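Istemel library to lend dining tables and chairs from August

Residents of Istemel will be able to borrow full-size furniture from the town library starting in August, under a plan approved by the library board last month.

The program, called Chowdary after the street where the library keeps its storage building, will begin with dining tables, folding chairs and benches. Cardholders can keep an item for up to 8 weeks. There is no charge for the loan, but borrowers have to arrange their own transport and sign a form agreeing to pay for serious damage.

Library director Parvathi Kandasamy said staff had been getting requests for tables for years, mostly from people hosting family dinners or moving into a first apartment.

"We already lend sewing machines, tents and cake pans," Kandasamy said. "People would return a cake pan and ask if we had a table to put the cake on."

Most of the stock was bought from the Novura Hotel, which closed its restaurant in the spring. The library paid for it out of its equipment budget and has set aside $400 for repairs in the first year. A few more pieces were given by residents.

Thitima Chantharasri, who runs a repair shop on Goditeo Avenue, has been tightening joints and replacing worn chair feet. She said the hotel tables were in better shape than she expected, though several had been stored in a damp room and needed to dry out before she could work on them. Two went to the scrap yard.

Items can be reserved online or at the front desk. Pickup is at the Chowdary Street building between 3 p.m. and 6 p.m., and the larger tables need two people to carry them. The library will not help load vehicles.

Not everyone on the board was in favor. Hok-lam Chiang voted against the plan and said he was worried about storage space once winter coats and snow gear come back from loan.

"I have no problem with tables," Chiang said. "I have a problem with where they go in November."

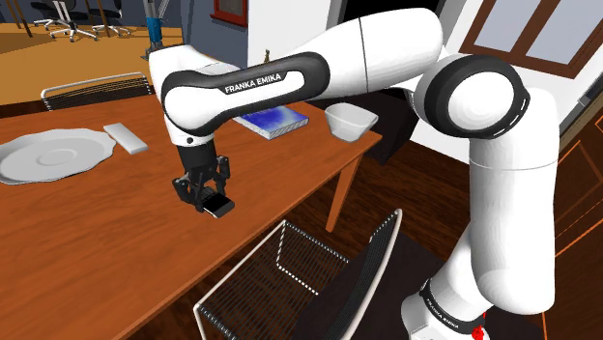
Dining tables are expected to be the most requested item, and the library is asking borrowers to measure their rooms before they reserve one. Plain wooden ones like the table shown here should be wiped with a damp cloth and dried right away, according to the care sheet that goes out with each loan. Hot dishes need a pad under them. Candle wax should be left alone and reported at return - scraping it off with a knife has already ruined the finish on one donated piece.

Lavanya Fernandes, a cardholder who signed up for early notice, said she plans to borrow a table and chairs for her parents' anniversary dinner. The nearest rental company wanted $200 for the weekend, she said, with delivery on top.

Reservations open at 9 a.m. on the first day of August. A library card in good standing is required, and each household is limited to one table at a time. Questions can be directed to Alaric Nakamura at the front desk.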